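Ilona Major had the kettle on before I'd even found somewhere to put my bag. It was a Saturday, a little after ten, and she was already talking about blocks.

"People think a toy library is dolls and puzzles," she told me. "It's blocks. It's always blocks. I have 617 of them on the books, and every one of them has been under somebody's couch."

She runs Trulard, the lending shelf on Halász Street that I've been meaning to write about ever since my nephew came home with a set of theirs and refused to give it back. You borrow a set for 14 days, you bring it home, you build a castle, you return it. Then the sets have to be put in order again, and that was the part I wanted to hear about!

I asked her how she got into it. She laughed and said she used to sort buttons for her aunt in Ritthorpe, and that blocks are easier to pick up.

"You start with one tray," she said. "Put in whatever you reach first. If you stand there deciding between colors and shapes, you've lost the morning."

So does she sort by color? Not really. I'd assumed reds with reds and greens with greens (that's how I'd do it), but Ilona likes a mix in every tray. A child who borrows only blue ones, she says, comes back and asks where the rest went. She's much fussier about the trays themselves. Plastic, straight sides, low enough for a three-year-old to see into. She bought hers from a shop called Jonon that was clearing its storeroom, and she still sounds pleased about it.

"I paid 63 for the lot. I'd have paid more, but don't print that." Sorry, Ilona.
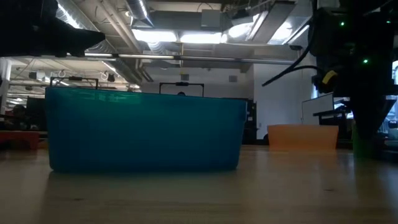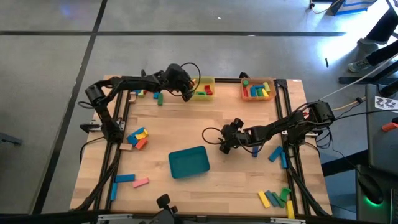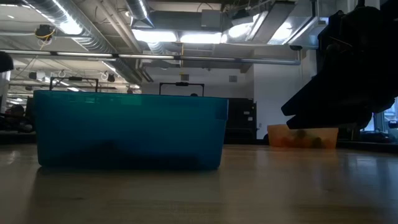
Trays and bins on the wooden table. The middle picture has a heap of blocks on the left.

I wanted to know about the tabletop, too, as I have a table at home that looks terrible after one afternoon of crafts. Hers gets a wipe with a damp cloth and then a dry one, nothing fancier. She won't have a tablecloth on it. Blocks topple on cloth, she says, and the little ones slide into the folds and go through the wash.

And the heaps? I confessed that my own method is to push everything into one big pile and feel bad about it. She was kinder than I expected.

"A heap is fine. Leave it at the side and keep the middle clear for the tray you're filling. What I can't stand is a heap in the middle - then you're working around it all day."

We got onto missing pieces after that. Families worry about it far more than she does. If you lose 2 blocks you owe her an apology and that's it. She keeps a jar of odd ones by the door and tops up the sets from there. The beige ones go missing most, in her experience, probably on pale rugs.

She asked me to mention that returns are easier for her before noon, and that she'd love to have the long green pieces back from whoever borrowed them in February.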